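We use cookies to remember your preferences and measure traffic. By continuing to browse you accept our cookie policy. Accept | Manage settings

Protecting and Marking Out a Bench Top
Updated 6 Nov 2024

A bench top takes paint, glue, solvent, dropped tools and hot parts. Replacing it is slow work. Covering it is quick, and a covering that has been marked with a grid also saves measuring later. The notes below deal with cardboard, masking tape and paper, then with bins, spills and clamps.

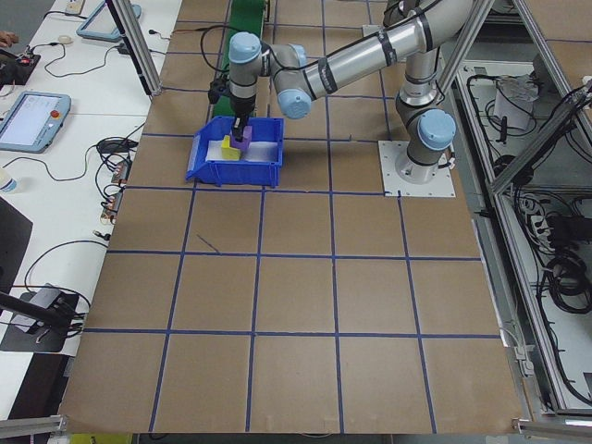
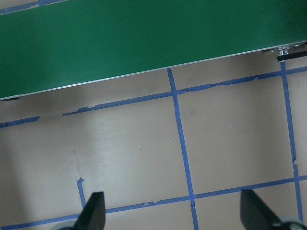 First picture: cardboard surface divided into squares with blue tape. Second picture: green board with a pale edge strip.

Choosing the cardboard

Single-wall cardboard is adequate for painting and gluing. Double-wall is better where parts are dropped or where a knife is used. Avoid sheets with a printed face up, as some inks transfer to damp wood and to fresh white paint. Appliance cartons give the largest pieces. Open the glued seam with a putty knife, lay the carton flat, and cut away the flaps at the score lines. A score line left in the middle of the bench will always read as a ridge under thin stock.

Cut the sheet 1/8 inch short of the bench on each side. A sheet that overhangs gets caught by sleeves and apron strings and lifts at the corners. If two sheets are needed, butt them; do not overlap. Run the flutes in the same direction in both, preferably along the length of the bench, so the joint stays level.

Store spare sheets flat. Cardboard kept on end in an unheated garage takes a bow by February and will not lie down again without weight on it for several days.

Fixing it down

Use double-sided carpet tape at the corners and one strip across the middle. Full coverage is a mistake. It makes the sheet very hard to remove and leaves adhesive over the entire top. On an oiled top, carpet tape will not hold. Use screws with wide washers at the rear edge only, and let the front lie free.

Do not use spray adhesive on a finished bench.

Laying out a grid

A grid of tape gives quick reference for squaring frames, spacing parts for painting, and keeping a repeated job in the same place. Blue painter's tape is easy to see on brown cardboard and comes up without tearing the face if it is removed within a few weeks.

1. Find the straightest long edge of the bench and work from that. Check it with a straightedge first. Many bench tops are out by more than expected.
2. Mark both short ends at the chosen spacing. 4 inches suits small parts. For frames and cabinet doors, use a wider spacing.
3. Snap a chalk line or stretch a thread between each pair of marks.
4. Lay the tape with one edge on the line. Always use the same edge, left or right, for the whole grid. Mixing the two puts an error of one tape width into the layout.
5. Do not stretch the tape as it goes down. Stretched tape creeps back and the ends lift.
6. Lay all the long strips, then all the cross strips.
7. Check two large diagonals. On a field 36 inches by 28 inches they should agree within 1/16 inch.

Measure from the edge of the tape, never from its center. If the grid will be used for more than a few jobs, number the squares at the front edge with a marker.

Noémie Leclerc, who does picture framing in Movham, writes that she lays a second grid in a different color at half spacing for small work. This is useful, although the number of layers at each crossing begins to affect thin stock. Where flatness matters, draw the finer grid in pencil.

Solid boards as an alternative

A loose board laid over the bench lasts longer than cardboard and wipes clean. The usual weak point is the edge. An unprotected edge swells after the first wet spill, so fit an edge strip or seal the cut with two coats of varnish. Check the fixings under a removable board twice a year. A bolt that has worked down far enough will mark the top it sits on.

The Prusodano mat we tried was flat and tough but too slick for sanding. Parts moved under light pressure. A piece of non-slip shelf liner corrected this.

Sorting bins

Shallow bins with a low front lip are easier to reach into than deep ones. Line the bottom with a sheet of white paper. Small screws, springs and dark hardware are much easier to find against white, and the paper can be lifted out as a chute to return the contents to a jar. Plain copier paper is sufficient. Change it when it becomes oily.

Keep one bin per job. Bins that hold leftovers from several jobs do not get sorted.

Hovirberg bins stack with the front open and the older Naidoo ones do not, so check before buying more to match a set.

Spills

Water-based glue: lift with a damp rag before it skins over. On cardboard, let it dry and cover it with a patch of tape.

Oil-based paint or stain: blot, do not wipe. Remove the rag from the bench at once and spread it flat outdoors to dry. Rags soaked with oil finish can heat up and catch fire when left in a heap. Once they are fully dry, dispose of them as local rules require.

Solvent: cardboard holds it. Cut out the wet section and take it outside. Patch the hole with a piece cut to the same size, taped on all four sides.

Epoxy: leave it until hard. It will usually come away with the top layer of paper.

Clamps

Put a scrap of hardboard under each clamp foot. Bare cardboard crushes under a clamp and the dent stays. When clamping a glued joint over the grid, lay waxed paper between the work and the tape. Leave the clamps alone for 30 minutes at normal room temperature, longer in a cold shop, and follow the glue label where it differs.

Removing the covering

Pull tape back on itself at a low angle. If it tears, warm it with a hair dryer on the low setting. Carpet tape residue comes off with mineral spirits on a rag, followed by soapy water. Test the finish at a rear corner first.

Reader correction: Carter Tremblay points out that an earlier version of this page gave the diagonal check before the cross strips were laid. The order above is the right one.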